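How do you look after a robot with two hands?

I get asked what I do all day, and when I say "I look after a robot," kids always want to know if it talks. It doesn't! Ours has two white arms, two hands with fingers that bend, and nothing at all to say. We call it Pradik. My name is Raed Sabbagh, and I keep it working at a workshop in Eltelstead.

Think about your own hand for a second. You can wiggle your fingers without looking at them. You know where your thumb is, even in the dark. A robot has to work that out with numbers. Every joint has to report how far it has bent, and if one joint reports the wrong number, the fingertip ends up in the wrong place. A tiny mistake up at the shoulder gets bigger and bigger by the time it reaches the fingers — try pointing at a light switch across the room and moving your arm just a little bit, and you'll see what I mean.

So my morning starts with a checkup. I send each arm to its starting pose and look at whether it stops where it should. Then I look along the cables. Cables are a bit like shoelaces, because they cause trouble when they're in the wrong spot (an arm that swings around can tug on one, and then a plug works itself loose). After that I try the screws. Motors make small shakes, and small shakes can slowly unwind a screw. I have 83 of them on my list, and yes, I check every one.

Fingers come next. I open and close each hand 10 times and listen. A happy finger hums. An unhappy one clicks, and then I get out my smallest screwdriver and my magnifying glass and call my friend Toàn Dương over, who has much steadier hands than I do.

When all of that is done, Pradik gets a practice job with some blue parts on a white sheet.
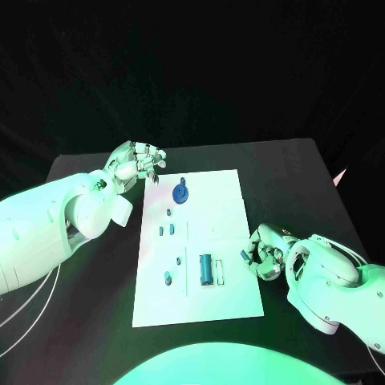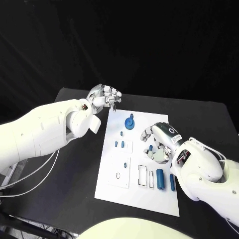

My favorite part of the whole checkup is this practice job, since it tells me things the list can't. A big part is easy to hold. A little peg is hard, because if the finger and thumb meet even slightly off, it can pop out sideways like a wet watermelon seed. That's why I like having different sizes on the sheet, from the small blue pegs up to the fat cylinder. The knob with the wide round base is a different puzzle again, with that post sticking up in the middle to think about. If Pradik fumbles, I write down which hand and which part, and I go back to the joints and start looking.

Want to try being the robot? Put on your thickest winter gloves and pick up 6 dried beans, one at a time, and set each one on a dot you've drawn on paper. Then do it with one eye shut. I dropped four.

More to read
Why do motors get warm?
What is a gear, and why does it have teeth?
A day at the Kollár bicycle repair shop
How elevators know where to stop
Ask Raed: your robot questions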